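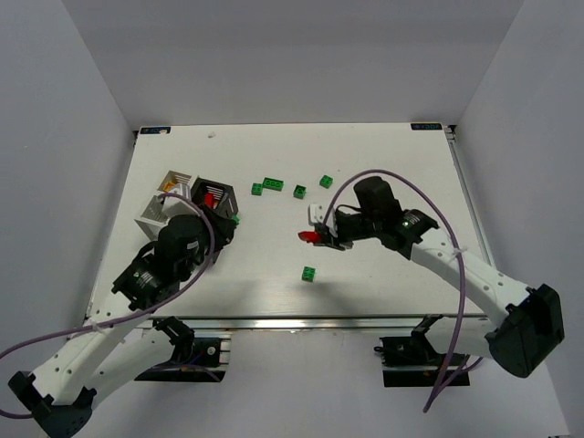 *By the Kaltine product desk. Last updated in September.*

# Vallonon 55 Folding Wrestling Mat

The Vallonon 55 is a roll-out practice mat for clubs and school rooms that have to give the floor back at the end of the night. It comes in strips that join with hook-and-loop tape on the underside. A full set covers 497 square feet, enough for one practice circle and a border to stand on.

The foam is closed-cell and 55 mm thick. The top skin is smooth vinyl bonded to the foam at the factory, so there is no loose cover to tighten. We sell it for practice. If your state association requires a certified mat for meets, check its rules before you order.

## What comes in the set

- Mat strips, rolled and strapped
- Hook-and-loop seam tape, already attached
- One roll of clear mat tape for the top seams
- Storage straps

The Pliketent wall pads are sold separately and come in the same colors. So does the Hollis mat cart, which holds a full set standing on end.

## Setting up

Sweep the floor first. Unroll the strips with the vinyl side up and leave them flat for an hour if they have been in storage, longer in a cold room. Push the edges together by hand and press down along the seam. Run the clear tape over the top if the room will be used for live wrestling.

Street shoes will cut the skin. So will chair legs and bleacher wheels.

## Cleaning

Mop before and after practice with a mat disinfectant mixed the way its label says. Don't use bleach at full strength or anything with a solvent in it. Let the mat dry before you roll it up.

## Price and shipping

A full set is $3,000. Clubs ordering two or more sets pay $2,000 for each set after the first. Single strips can be ordered to replace a damaged one, but colors may not match an older mat exactly.

Sets ship by freight to a street address. The driver brings the load to the curb only, so have a few people there to carry it in. Orders for the start of the season should be placed by September.

Colors: black, royal blue, maroon, dark green. Circles and starting lines are painted white unless you ask for gold.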